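Pundley Residents' Help Exchange
Kitchens and Laundries > Stone and Stainless Steel

Dull film on granite benchtop and water marks in sink: request for advice

Posted by Plarkholm Tenancy Office, August 27, 2023

Our office manages a shared kitchen on the ground floor of a residential building. The benchtop is dark granite with a stainless steel sink set into it. Over the winter a greyish film has developed on the stone beside the sink, and the basin itself has lost its finish and shows pale marks after each use. Residents have been wiping both surfaces with a vinegar and water mixture, in keeping with an old notice that was displayed in the room until recently.
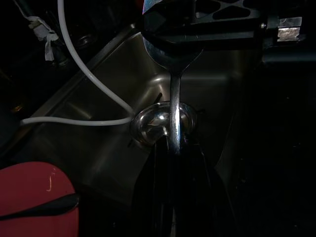

Spoon at the kitchen sink.

We would be grateful for guidance on the following matters. Is vinegar suitable for either surface? Can the film be removed without engaging a stonemason? Does granite of this age require sealing, and how is that determined? The building is supplied with hard water and there is no softener. The kitchen serves 18 units, so any method that puts the bench out of use for more than one evening would require written notice to residents.

Maglaya Stone Care
Member since 2016

Vinegar should be discontinued on the stone. Granite is more tolerant of acid than marble, but repeated application can weaken the sealer and may affect some of the minerals present. The film you describe is most often a combination of soap residue and hardness deposits.

The recommended procedure is as follows. Clear the bench completely, including crockery and the dish rack.

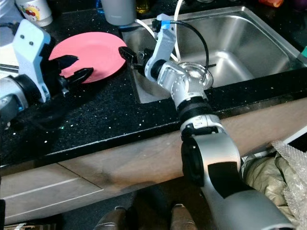
Wash the surface with warm water and a small quantity of pH-neutral detergent, using a soft cloth. Rinse twice with clean water and dry immediately with a microfibre towel. If a film remains, apply a stone cleaner labelled for the removal of soap residue, observe the contact time stated on the label, and rinse again. Scouring powders and green abrasive pads are not to be used.

To determine whether sealing is required, place a few drops of water on a clean, dry section and leave them for ten minutes. Should the stone darken beneath the water, it is absorbing moisture and a penetrating sealer is advisable. Should there be no change in colour, sealing may be deferred and the test repeated in September of next year. Please test beside the sink as well as at the far end, as wear is seldom even.

A penetrating sealer is normally applied in the evening and left overnight. Utensils and bowls should be kept off the surface until the curing period on the label has elapsed.
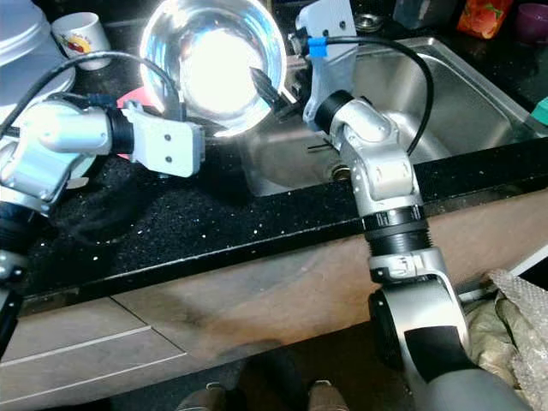
Curing periods differ between products, and the shorter figure printed on the front of a container frequently refers to light use only. One evening's closure is therefore feasible, provided that residents are advised not to prepare breakfast on the bench.

Zudell Court Body Corporate

We had the same thing in our building. Neutral detergent fixed most of it. For the sink we use bicarb soda on a damp cloth, rubbed in the direction of the grain, then rinsed and dried. Drying is the part that matters with hard water. Please do not let anyone use steel wool, as ours left rust spots.

Plarkholm Tenancy Office

Thank you to both respondents. The water test has been carried out beside the sink and the stone darkened within the ten minutes. A notice of closure will be issued to all units and the vinegar has been withdrawn from the cupboard. We would still welcome advice on whether the silicone joint around the sink should be masked before the sealer is applied.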